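Plinent opens orders for the Linuvari hand and gripper kit

Plinent has started taking orders for Linuvari, a manipulation kit aimed at labs and small integrators that want to practice pick and place work on ordinary household objects. The kit was shown in September at the Olatunji hall, where visitors could watch it work through a set of common items. We spent part of an afternoon at the stand.

The base package is priced at $2,429. It covers the control software, a mounting set and 90 days of support by email. The object set is sold separately for $100 and is meant to give the hands a mix of shapes to deal with. A long bread loaf, a flat plate and a mug with a handle each call for a different grip, and most buyers will want to start with the loaf.

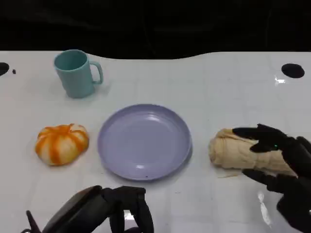
What the software does

The control software, called Bruvoter, runs on a standard desktop computer. Users can record a task by hand, play it back and change single steps without recording the whole thing again. Runs are saved to a folder with their video, and the folder can be copied to another machine. There is no monthly fee. We found the menus easy to follow, although the step editor is slow to open when a recording is long.

The wrist camera add-on costs $998. It gives a close view of whatever the gripper is holding, with part of the gripper's own hardware in the picture. That view matters most with soft goods. Plush and long fur change shape under a finger, and the edge of the object is hard to judge from a camera placed higher up.
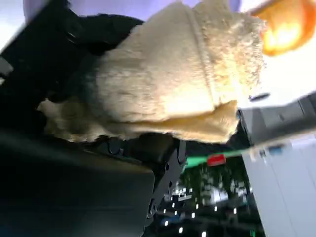 Plinent says a lighter cable for the add-on is planned, and early buyers will be able to swap theirs at no charge. The printed manual is short and leaves out the calibration routine, so new owners should download the longer version before they set anything up. Spare fingertips can be ordered from the same page as the kit. Orders go out in the sequence they are received, and schools can ask for a written quote by using the contact form on the Plinent site.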